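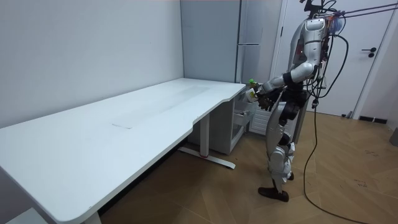

3. Getting your registers into Tustis

Right, you've installed Tustis and made your parish file, so now comes the bit I enjoy most, which is getting the old baptism, marriage and burial registers out of the vestry safe and into the catalogue. I've done this for three churches now (the last was Travton, where the marriage book was in a shocking state) and I've made most of the mistakes you can make. Sort out your working space before you touch a single book. A long white desk like the one in the picture is lovely for this, you can have the register at one end and the laptop at the other and still have room for your elbows! If all you've got is the hall trestle, put a clean sheet over it and carry on.

3.1 Before you start

You'll need the register, two foam wedges, a soft pencil, a laptop with Tustis open and the consent form from section 2. Ask whoever has charge of the books whether any of them have gone to the county record office on deposit. At Travton I spent a whole Sunday afternoon hunting for a burial book that had been there for years.

Note: Anything after 1971 goes in the closed section. Those entries can name people who are still living, and I'd want the incumbent's say-so in writing before anyone else gets to look at them.

3.2 Creating a register

1. Click Registers, then New.
2. Pick the type. Banns books have their own type, please don't put them under Marriages (I did, and unpicking it was miserable).
3. Type the title exactly as it appears on the spine or first page, odd spellings and all.
4. Put in the first and last entry numbers. If the book isn't numbered, leave both boxes blank and Tustis will number the entries as you go.
5. Set the page limit. It starts at 200, and you can push it up to 1000 for the big Victorian books.
6. Press Save. A green tick comes up beside the title. If you get an orange one instead, look at your entry numbers again. 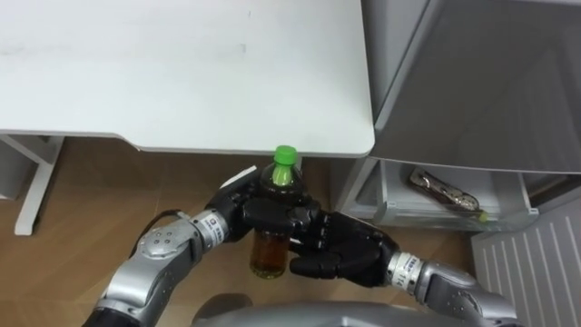
Fig. 2. Plastic bottle held in both hands, with the table and grey cabinet.

Caution: No drinks on the same table as a register, lid or no lid. Ink from the older books will run if you so much as breathe on it.

3.3 Typing in the entries

7. Open the register and choose Add Entry.
8. Work across the page from left to right, pressing Tab between boxes.
9. Where you can't read a word, type what you can and put a question mark in square brackets after it. Please don't guess!
10. Vicars loved scribbling in the margins. Copy those notes into Remarks, however rude.
11. Save at the foot of every page.

My best day was 245 entries and I couldn't see straight by teatime, so do take breaks.

3.4 Backing up

12. Go to File, then Back Up, and choose your memory stick.
13. Wait for the word Finished before you pull it out.
14. Label the stick and keep it somewhere other than the church.

Note: If you're coming over from Derano, its dates are stored month first. Run the date fix in section 5 before you add anything new.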